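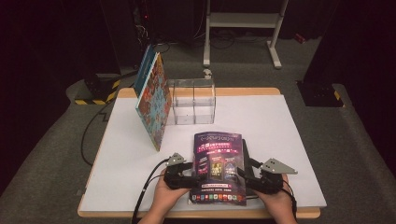

Skuder Desktop Sorter - Frequently Asked Questions

Last updated 10 September 2022

What is the sorter for?
It holds flat printed matter upright: flyers, brochures, folded programs, thin booklets. The box is clear acrylic, open at the top, with one vertical divider forming 2 compartments.

Can I store books in it?
Paperbacks that fit without force are fine. Larger books should stand next to the box on their bottom edges. Do not wedge a book against the divider, as side load is the usual cause of cracked joints.

My flyers curl over at the top. What can I do?
Glossy sheets bend when a compartment is underfilled. Add a piece of stiff card behind them, cut 5 mm narrower than the compartment. Folded brochures go in with the fold down.

Which way should printed items face?
Title forward, top edge up. If a flyer is printed on both sides, pick one side and keep to it for the whole stack.

How do I clean the acrylic?
Lukewarm water, a drop of dish soap and a microfiber cloth. Do not use window cleaner containing ammonia, alcohol wipes or paper towels. Fine scratches show first along the edges - a plastic polish will reduce them but not remove them.

Does it need a particular surface?
Any flat, level one. On a smooth board the box can slide when it is nearly empty. The Meritz adhesive feet (set of 4, part no. 336) prevent this. Clean the underside before applying them and leave overnight.

Can the divider be moved?
No. It is bonded in place. A version with a removable divider, the Trevaskis, is planned for December.

Who handles replacements?
Write to Carleen Paewai at the Esthorpe office. Include your order number and state which panel is damaged.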